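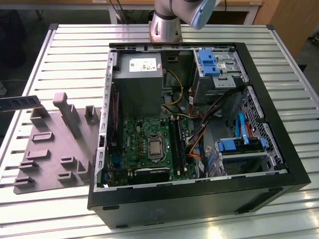
3.2 Workstation and Materials

The disassembly trials were carried out at the Garside reuse workshop in Fluvombridge, which receives retired office equipment from public agencies and schools. The workshop has handled 3,000 desktop computers under the Bandetti intake procedure, and 166 of these were set aside for the present study. All were tower units with a removable side panel. Small form factor cases and all-in-one units were excluded, as their internal layout calls for a different order of work.

Each tower was laid on its side on a slatted metal worktable with the open side facing up. In this position the motherboard, power supply and drive bays can all be reached from above, and the case does not have to be turned between steps. The slatted surface was kept from an earlier layout of the workshop. Loose screws can fall through the openings, and a tray was therefore placed under the table in September. A fixture plate with raised holders and slots was placed beside the case. The plate was 3D-printed to a layout drawn up by Minoru Kamata and went through 7 revisions before its dimensions were fixed.

3.3 Access to Components

Access was recorded for each component before any part was removed. A component was rated "open" if it could be gripped without moving a cable, and "obstructed" in all other cases. Ratings were entered on the Stollus inspection form by one technician and checked by Kyriaki Tsakiris. The two sets of ratings differed for 19 units, and these were inspected a second time.

Cables were the main source of obstruction. Power leads often crossed the middle of the case on their way from the supply to the board, and data cables from the drive bays took a diagonal path over the same area. Cable colors were noted but were not used in the rating - they vary between suppliers and give no reliable sign of function. The region next to the power supply received separate attention, as small connectors on the board can lie close to its metal housing (Figure 2).
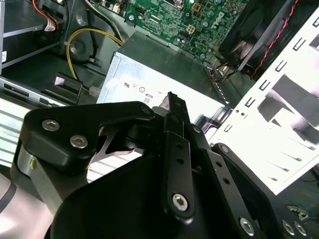 Figure 2. Interior of an open desktop tower, with the green Dell motherboard and the silver power supply. A small white four-pin power connector is seated on the board to the left of the brand name.

Connectors of this kind were released before the board screws were loosened. Where a latch had become brittle, the unit was marked for manual review and its removal time was left out of the averages reported in Section 4.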